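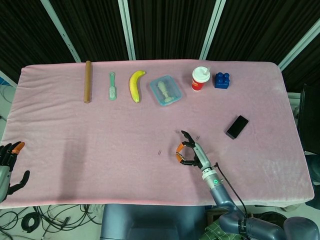
Khaemba 300 Portable Emissions Analyzer

Supplied by Starnelham. Product page revised Saturday, February 24, 2018.

The Khaemba 300 measures tailpipe gases on diesel and gasoline passenger cars, at idle or on the road. It reports carbon monoxide, carbon dioxide, nitric oxide and nitrogen dioxide on separate channels. Nitrogen oxides are not estimated from a single reading.

Sampling
The probe fits standard single and twin outlets. The heated line must reach operating temperature before a run is started; the unit will not log until it does. Replace the inlet filter after 300 operating hours.

Logging
Data is written to internal memory and exported as CSV. Engine speed and road speed are read through the diagnostic port and stored on the same time base as the gas readings, so that a road run can be compared with a bench test of the same vehicle.

Calibration
Zero and span checks are required before each test day. Span gas is not included. Factory calibration is carried out at Trevinthorpe and takes 3 working days. The calibration bench is closed for the first week of September.

Versions
Khaemba 300: four gases, mains or vehicle supply
Khaemba 600: adds particle number
Khaemba 700: adds particle number and exhaust flow meter

The Corker mounting frame (towbar type) is ordered separately and fits all versions.

Technical questions: Ewurabena Essien
Orders and service returns: Colm Heffernan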